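Dishwasher at the Disdale house: error 4, a running log

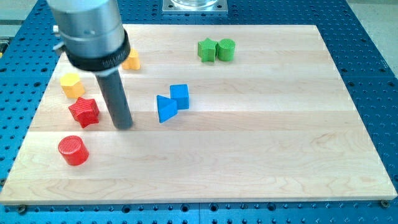
5 min read

I started keeping this as a note on my phone, then Flora Imrie asked me to put it up where she could find it, so now it's a page. She has the same dishwasher (a Skurholm, the slim one with the buttons on the top edge of the door) and hers started beeping about a week after mine did. If you've landed here from a search, hi! Scroll to the March part if you only want the fix.

What it was doing

It would start fine, fill, swish for a few minutes, then stop and beep with a 4 in the little window. The manual says 4 is "water supply," and the whole of the advice is to check that the tap is open. The tap was open. I checked it maybe six times that first evening, lying on the kitchen floor with my head in the cabinet, and it stayed open every time.

I opened a ticket with Toltwood, the store I bought it from, on 8 January 2023. Ticket number 864, which made me feel like I'd be dealt with quickly. Ha.

First reply from Toltwood

Came from Donal Geraghty on their support desk, two days later. He wanted the model, whether the error came at the same point each time, and whether I was using the hose that came in the box. I wrote back that it was the original hose, and that the error came early on the normal program but NOT on the quick rinse, which always finished. I thought that was a pretty big clue and said so.

Donal asked me to do the following, and I'm copying it out because the order matters:

Turn off the tap under the sink.
Unscrew the fill hose at the tap end, with a bowl under it.
Pull out the little mesh filter with pliers and rinse it.
Put it all back, run a quick rinse, then a normal.

The filter had some grit in it, nothing dramatic, maybe a pinch of sand. Rinsed it, put it back, ran the quick rinse (fine) and then the normal (beep, 4). I did manage to spill most of the bowl into the cabinet, so there went a roll of paper towels and a box of dishwasher tabs.

Second round

Next he had me measure the flow. Fill hose off the machine, end in a bucket, tap fully open, see how much you get in a minute. I got plenty, and the bucket was heavy enough that I needed two hands. He agreed that ruled out the tap and the hose, and he passed the ticket up to Blair Cowie, who I think is more of a parts person.

Blair's guess was the inlet valve. A new one would be nearly $200 fitted, and my warranty had run out the previous fall. I asked why a bad valve would let the quick rinse through every single time and Blair said valves can get "lazy." I wasn't sold on that, but I'm no plumber, so I said I'd think about it and went back to washing up by hand.

Things I tried on my own, with no result

I'm listing these so you don't have to bother.

Unplugging it overnight. It came back with the same 4.
Running it empty. Same.
Running it with the salt topped right up, because a guy on a forum swore by it. Same, and now I own a lot of salt.
Cleaning the spray arms with a toothpick. They needed it, and the glasses do look better after a quick rinse, but it's the same error.
Leveling the feet. My floor slopes toward the back door and I had hopes for this one. It did stop the rattling!

I also took the bottom filter out, the big cup-shaped one, and scrubbed it with an old toothbrush. Found an olive pit and the cap off a vanilla bottle. Satisfying, but still no.

Then it went quiet

Toltwood closed the ticket for inactivity at the end of the month, which was fair enough since I was the inactive one. I reopened it with one line: "Still beeping, still not sold on the valve." Donal picked it up again and asked if I could film the first ten minutes of a normal program with the sound on. So I propped my phone on a cereal box and did that.

March, and the fix

Donal showed the video to Alasdair Rennie, who used to do house calls for them, and Alasdair heard it right away. Between the first swish and the beep you can hear the machine drain, just for a second or two, and then trickle for quite a while after. He asked how my drain hose was run behind the cabinet.

I had no idea. I pulled the machine out (easier than I expected, it slides once the two screws under the counter are off) and the drain hose went straight down the back and into the wall pipe near the floor. No loop at all. It's supposed to go up first, close to the underside of the counter, and then come down. Without the loop, water can siphon out while the machine is trying to fill. It keeps filling, the level never gets where it should, and after a while it gives up and blames the supply. The quick rinse uses less water and gets on with things sooner, so mine squeaked by.

When Angus Gillies redid my floor last year he had to move the dishwasher out and back, and I'd bet the hose came off its hook then. I'm not mad at Angus. The floor is lovely.

What I did:

Lifted the drain hose up behind the machine as high as it would go.
Fixed it to the cabinet side with a padded pipe clip and one short screw.
Checked for kinks with a flashlight.
Slid the machine back slowly, feeling for the hose with one hand.
Ran a full normal program.

It finished. I stood there for most of it like somebody waiting on a cake. I ran another one with actual dirty dishes, and that finished too.

Cost: the clip came in a pack of four Kolář ones from the hardware store, and I have three left. Flora, one of them is yours.

Update for Flora

Flora's was a different thing in the end. Her drain hose had a perfectly good loop, but her mesh filter was packed solid, and Donal's first set of steps sorted it in one go. So do those first, with a bigger bowl than you think you need.

Ticket 864 is closed, by me this time. I gave Donal and Alasdair the full five stars on the little survey, and in the comments box I asked them to add the drain hose to the page for error 4. It still just says to check the tap.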